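Robot Learning in Homes, Lecture 7: Wiping, Residue, and What the Policy Can See
Notes by Eirlys Yorath. Section 3 was written together with Shafiq Pramanik.

1. Where we stopped

Last week we trained a policy to put an object in a target place. In that task the goal is easy to write down: the object is there or it is not. Cleaning is different. The goal is a property of a surface, and the surface may look almost the same before and after the work. Please keep this in mind when you read the loss function in section 4 of the Sastcombe paper.

For the bathroom task we use demonstrations by teleoperation. The set has 536 episodes, and each one is labeled by a person with one sentence, for example "wipe the basin."

2. The wrist view

A camera near the gripper sees small marks which a far camera loses. A dried streak on a pale basin is only slightly lighter or darker than the surface under it. If you resize the wrist image too strongly, the streak disappears and the policy has nothing to aim at.
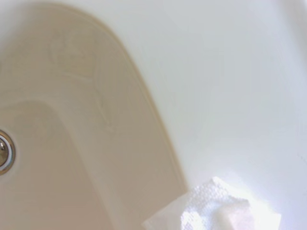
The price is that the wrist view has no stable background. When the arm moves, everything moves. A white basin also gives very few features to track, so a method that depends on matching points between two images will often fail. In the exercise you will compare two input sizes and report the success rate for each.

3. The fixed view

The fixed camera gives the layout: where the basin is, where the arm is, what stands on the counter. It has two known problems. First, daylight from a window can wash out part of the image. Second, the arm can hide the contact point at the important moment. 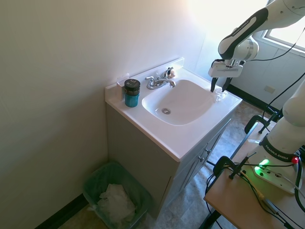 We therefore encode each view separately and join the features late. Shafiq tested early joining in June and the policy began to ignore the wrist camera — the loss looked fine, but the wiping path stayed the same for clean and dirty basins. The Grindmont baseline shows the same behavior.

4. Contact

The basin wall is curved, so a fixed height does not work. The controller must accept a small error in position and keep the force low. 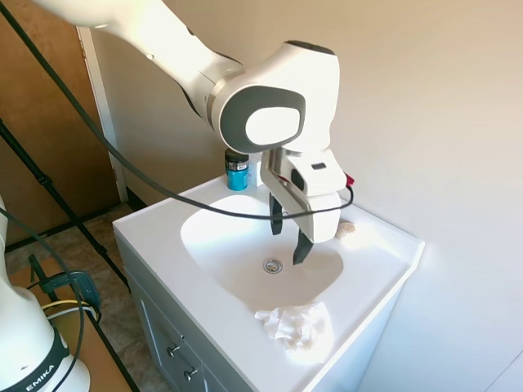 Fig. 3. Gripper fingers lowered into the basin, fixed camera.

Exercise (due in 14 days): explain why a policy trained only on position targets may press too hard near the drain. One page is enough.

Comments (3)

tomasz_k: Is the force limit the same for both arms?

E. Yorath: Yes, the same value. It is in the config file.

mlin: The link to the Sastcombe paper asks me for a password.

Related notes
Lecture 6: Pick and Place with Few Demonstrations
Lecture 8: Long Tasks and Recovery
Lab sheet: Installing Nanon

Contact: Eirlys Yorath, course office, room 15 | Back to top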